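Tatness Robotics Club
Minutes of the regular meeting, July 29, 2022
Status: approved with corrections to item 4

1. Previous minutes
Accepted without change. The open action on spare gripper fingers is carried forward.

2. Household task entry
The club will enter the floor sweeping task in the Funetti student challenge. Rules were read out. A run has a limit of 11 minutes and is scored out of 65. Points are given for litter moved into the dustpan and for litter delivered to the bucket. Touching furniture with either arm costs points. Restarts are allowed up to the first contact between brush and litter, after which the run counts.

3. Data and training
The set stands at 243 teleoperated episodes. Review of the May batch found inconsistent labels for the start of the dustpan lift. Agreed: lift starts when the pan edge leaves the tile. The May batch will be relabeled before the next training job. The proposal to mix in the table wiping episodes was discussed and not adopted.

4. Arm roles
Left arm: brush. Right arm: dustpan. The alternative of swapping tools between arms was raised again and deferred, as it would require new episodes for both arms. Grip height on the brush handle is to be marked with tape. The Uysal controller settings remain as they are until the relabeling is finished.

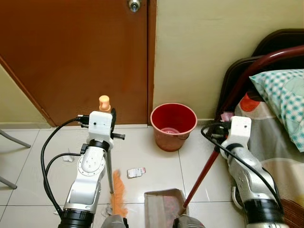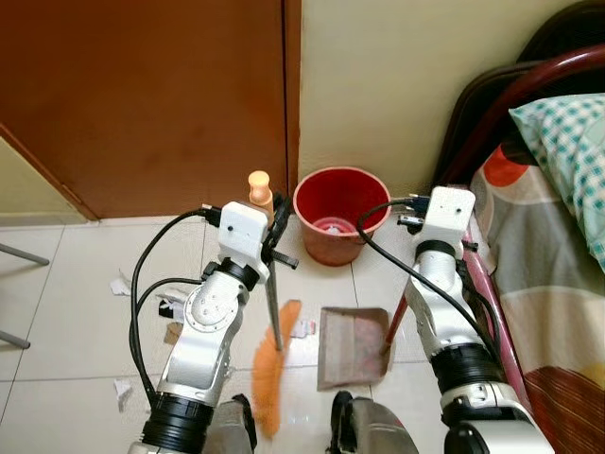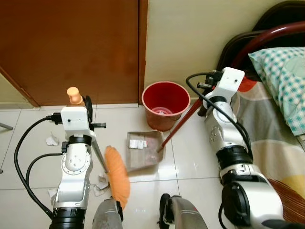

Bedroom setup, brush in the left gripper and dustpan handle in the right, red bucket at the wall.

5. Wrist cables
Cable slack at full wrist rotation was questioned. Two routings will be compared, the current loop and one clipped along the forearm. Results to be reported in degrees of free rotation, both directions.

6. Budget
Quote from Fakov for replacement gripper fingers received. Purchase of 4 approved. The request for a second charger was held over.

7. Actions
Relabel May batch: software group.
Tape marks on brush handle: hardware group.
Cable routing comparison: hardware group.
Entry form and safety sheet: club secretary.

8. Other business
The key to the tool cabinet is to be signed out in the log.

Meeting closed. Date of next meeting to be sent by email.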